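# Teleop demos: my grid of tape and a policy that won't generalise. Where should I be starting the arm?

**Asked in: Learning from demonstration / Hobby and small lab**

Hi all, long-time reader, first-time asker, so please be gentle with me and I'll try to put in everything that might matter (my partner says I put in a fair bit that doesn't, and you're welcome to skim).

I've got a small tabletop arm with a two-finger gripper that I drive with a leader arm, so my right hand moves the little one and the big one follows. The job I'm trying to teach it is about as humble as they come: pick up a part from the table and drop it in a plastic bin at the side. The parts are little things, cable clips and spacers mostly. I'm using the Rullar recording software on an old desktop in the garage, and I train overnight because that's when I'm not using the computer for anything else.

To keep myself honest about where the parts go, I marked the table out in cells with blue painter's tape. The plan was to put a part in one cell, record a run, move to the next cell, record again and so on until every cell had the same number of demonstrations. I did 200 episodes that way over a couple of weekends, with both cameras going, one up on a post looking down and one on the wrist. 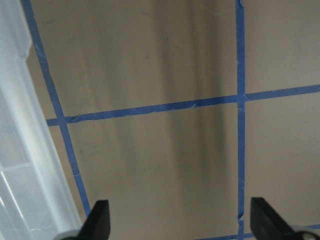 *Wrist camera, fingers open over the taped cells, bin on the left.*

The trouble is that the trained policy is lovely when the part is in the middle of a cell and pretty hopeless when it's anywhere near a line. It drifts over, hangs about above the tape as though it's thinking, and then either closes on nothing or goes off to the bin with empty fingers and does a very confident drop. If I nudge the part a few centimetres back to the centre of the cell it picks it up sweetly.

A few other things that may or may not be useful:

- Every episode began from the same home pose, because the software has a button for it and I like buttons.
- I always put the part down in roughly the same spot within a cell, by eye.
- I was getting quicker as I went. My early demos were slow and wobbly with lots of little corrections, and the later ones are one smooth swoop.
- If I fluffed a grasp, I deleted the episode and did it again.
- My tape isn't perfectly square. One of the lines wandered off on a bit of a slant and I never redid it.

So my questions, I suppose, are these. Is the tape itself confusing it? Should I peel the lot up and start again on a bare table? Or is it the way I'm demonstrating? I really don't want to throw away 200 episodes if I can help it, as my shoulder is still complaining about the last lot. I did try training for twice as long, which made no difference that I could see except to the power bill.

Thanks so much in advance, and sorry for the length!

*Edited to add: someone asked in the comments about the split. I held back 18 episodes for checking, picked at random, and the numbers on those look great. That's partly why I'm so puzzled.*

---

## Answer 1 (marked as accepted)

Welcome! Please don't apologise for the length, it's a treat to get a question where the person has told us what they did. I've helped run the Saturday robotics bench at Lenport for a good while now and I reckon we see this same problem every few months, often with tape on the table as well.

I'd say the tape has a part in it, but a smaller one than you fear. What your arm has learned is pretty much what you showed it. You put the part in the middle of a cell every time, so "middle of a cell" is all it knows. Your held-back episodes were collected in exactly the same way, so of course they look great. They're asking the policy about places it's already been. If you want a check that tells you something, record a fresh handful where the parts sit on lines, near corners and tucked up beside the bin, and keep those out of training altogether.

The home pose is the second thing, and I'd put it nearly level with the first. If every run starts from the same place and goes straight to a good grasp, there is nothing in the data to say what to do from slightly the wrong place. Your arm comes down a little off, finds itself somewhere you never were, and sits there dithering. Deleting the fluffed grasps has made that worse, I'm afraid. I know it feels tidy! But a demo where you miss, lift a bit, shift across and get it on the second go is worth a great deal, provided you do finish the job.

What I'd do, in your shoes, is keep the 200 and add to them:

1. Use the grid to decide *which* cell you're working in, then place the part anywhere inside it, at any angle, including half over a line. If you don't trust yourself to be random (I don't), roll dice for it.
2. Before you start recording, move the leader around a bit so that the arm begins from somewhere different. High, low, off to one side, wrist turned a touch.
3. In a portion of the runs, come in deliberately off target and fix it. Start recording *after* you've gone wrong if your software lets you, so that it learns the fixing and you aren't teaching it to miss.
4. Pick one speed and try to stick with it. Those early wobbly demos and the later swoopy ones are two different ways of doing the same job, and the policy can end up trying for something in between.

On number four, have a look through your first lot and be fairly ruthless with any where you paused in mid-air. Long pauses are poison for this sort of training. If there's a still patch in the demos above a certain spot, the arm can learn that being still is what one does there, and then it never has any cause to leave. Your "as though it's thinking" makes me wonder about that. Check whether you yourself hesitated before closing the fingers. Most of us do, since it's hard to judge depth when you're looking at the real table from the side.

That brings me to another question, which is where you were looking while you drove. If you were watching the table with your own eyes, you had information the policy doesn't get. Try doing five runs using only the camera views on the monitor. It's horrible at first, but you'll find out very quickly whether the part can be seen properly at the moment of grasping. If you can't do the job from the pictures, it isn't fair to ask the arm to.

As for peeling up the tape, I wouldn't do it all at once. Leave it for now, collect the new demos, retrain and see. Then if you'd like the policy to cope without tape, lift it and record another batch on the bare surface, and mix them in. The slanted line doesn't bother me in the slightest. From the wrist your tape is a strong, bright thing on a plain tan surface, so the policy may well be steering by it a little, and varied part positions are what will loosen that habit. I can see a broad soft shadow across the table in your picture too. Have a think about whether your light is the same when you test as when you recorded. Garages are terrible for this with the door up.

Do let us know how it goes, and look after that shoulder. We do 8 runs and then a stretch, and someone else takes the leader arm.

— Modupe Uzor

> **Comment from the asker:** Oh this is wonderful, thank you. I went back and looked, and yes, I hesitate before closing in nearly every one of the early episodes. You could make a cup of tea in there. I'd never have noticed. I've been driving by looking at the table too. Will try the monitor this weekend.

> **Comment:** Seconding the monitor thing. I had to move my wrist camera after I tried it, the fingers were hiding the part for the last bit of the approach.

---

## Answer 2

Tape is your problem. Pull it up. I had masking tape on mine and it never worked right till I took it off and went to a plain mat. If you need marks put them outside the camera view.

> **Comment:** Did you record new demos on the mat, or use the old ones?

> **Comment from the answerer:** New ones. And I'd gotten better at driving by then so maybe that was some of it, fair enough.

---

## Answer 3

Mostly agreeing with Modupe's answer, but I wanted to add a couple of practical bits from doing this with the Harms arm at our makerspace, where several of us take turns and we've made all the mistakes between us.

First, scuffed tape. Yours has some wrinkles and little roughened patches with fibres on them, particularly where the strips cross, and ours went the same way once things had been dragged over it. I can't say it upset our policy in any way I could measure. What did cause bother was replacing half of it in a different colour partway through a collection, so if you're going to redo it, do it between batches and write down which episodes came before and after. A note in the episode name is plenty. We didn't, and spent an evening squinting at thumbnails trying to sort them out.

Second, the bin. You didn't mention whether it ever moves. If it sat in one place for all your runs then the arm will drop parts in that place whether or not there's a bin under it, and you'll find that out the first time you bump the thing. You can go either way on this. Tape the bin's corners down so that it stays put, or shift it a little every few episodes so it learns to look for it. I'd start with fixing it in place, personally, and get the picking sorted before giving yourself a second puzzle. A see-through bin might be harder for the camera to make out than a solid one, though I'm guessing there and would love to hear from someone who has compared.

Third, about it going off to the bin with empty fingers. Check whether your recording includes the gripper's measured opening, as well as the command you sent. With only the command, a closed hand with a clip in it and a closed hand with nothing in it look identical in the numbers, and the policy has only the camera to tell it the difference. In our setup there was a tick box for it (we were on the Idasitz recorder, so I can't tell you where Rullar keeps it) and ours had been off for months. If you didn't log it, you can't get it back for the old episodes, which is a shame, but it's worth having for the new ones. And once you have it, do a few runs where you close on nothing, notice, open up and go again. Those were the ones that cured our empty deliveries, or very nearly. It still does it now and then with the really thin spacers.

Last thing, and it's a small one: rest your elbow on something. A folded towel on the edge of the bench is enough. My demos got a lot steadier the day I stopped holding my whole arm up in the air, and I could go on for much longer.

> **Comment from the asker:** The gripper box was off! I found it under the advanced settings. Also the bin has never moved an inch, so I've put a bit of tape at each corner as you say. More tape. I'll report back once I've got a new batch trained.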